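In defense of the second shelf

I have been asked to give up the lower shelf of my bench, and I would like it noted that I am declining.

The request came from Emerson Brito, who shares the Clumwood workroom with me and with whoever else is behind on their fees. Emerson believes that a bench should have one surface. One surface, wiped down at night, with nothing under it except air and your own feet. He read this somewhere, or he was told it by a man at Mellska who sold him a very expensive one-surface bench, and he has been at peace ever since in a way I find hard to be near.

His argument goes like this. A lower shelf is where work goes to die. You put a thing down there meaning to pick it up in a minute, and in September you find it again with a spider living in it. A single surface forces you to finish. If the top is full, you have to deal with what's on it, the way a person with one plate has to eat their peas.

I grant him the spider. I have met the spider. But I have also watched Emerson work, and what he does when his one surface fills up is put things on my bench.

## The trouble with one surface

Anyone who has ever put together something with a casing knows that the parts come in two tribes. There are the big pieces, the shells and trays and lids, which take up all the room and do nothing. Then there are the small ones, the caps and rods and little blocks, which take up no room and do everything. Put both tribes on the same table and the big ones win. They sit on the small ones. They slide a quarter inch when you lean over, and a rod that was in plain view rolls off to start a new life on the carpet.

The kitchen people worked this out long ago. You don't keep the measuring spoons in the roasting pan. Yet walk into any shared workroom and you'll find a grown adult patting the underside of a plastic shell to see whether the screws are in there. I have been that adult. Zofia Żak once walked around for most of an afternoon with a spacer stuck to her sleeve while four of us moved furniture looking for it, and her bench at the time was a door on trestles. A lovely door. One surface.

So the rule I keep is simple, and I have been mocked for saying it out loud: big things up, small things down. The top is for whatever is in hand and whatever is next. The shelf is for what goes inside it. When I need a cap, I bend. Bending is good for me, according to Dariusz Makowska, who is 6 years older than I am and does it without making the noise.

## Against drawers

At this point somebody always says drawers. Drawers are Emerson's shelf with a front on it. I owned a Dolta cabinet with 5 of them, and I can report that the contents of a closed drawer cease to exist. You buy them again. I have bought the same bag of washers 2 times in one week, and the second time the cashier was kind about it.

An open shelf shames you a little every time you look down, and that's the service it provides. You see the blocks. You see that you have left the rods lying crooked across the shelf, like pick-up sticks. You feel bad, and maybe you straighten them, and maybe you don't, but you know where they are.

Miłosz Gajewski has a middle position, as he does on everything, including soup. He says to have the shelf but put trays on it. I tried trays. Trays are drawers that have gotten loose. I had a stack of them by the end of the month, and the bottom one was load-bearing.

## Color, since it came up

The other complaint about my kind of bench is that it's yellow. Emerson's is the gray of a dentist's waiting room. I will say only that black plastic on gray laminate is a way of losing black plastic, and that I am past fifty and need all the help I can get. Yellow makes a part look like a part. You could read a row of dark shells on it from across the room. 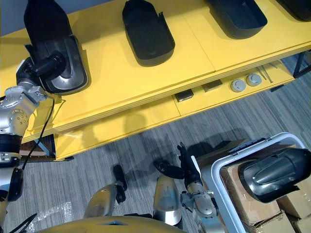 ## What I will concede

The floor. Emerson is right about the floor, and I have told him so in writing. The two-tier bench has a third tier, which is the ground, and it is the one I manage worst. Cardboard drifts under there. Plastic wrap gets as far as the carpet and stops, and carpet tile with a fine stripe in it was plainly invented to hide anything thin you might drop.

I have agreed to sweep. I have agreed to flatten boxes and carry them down to the Urbańczyk dumpster myself. I did not agree to the proposal that we unbolt my shelf and use the room underneath for Emerson's bicycle, and the next time he wants to put a lid down on my bench "just for a second," he can ask the shelf how it feels about him.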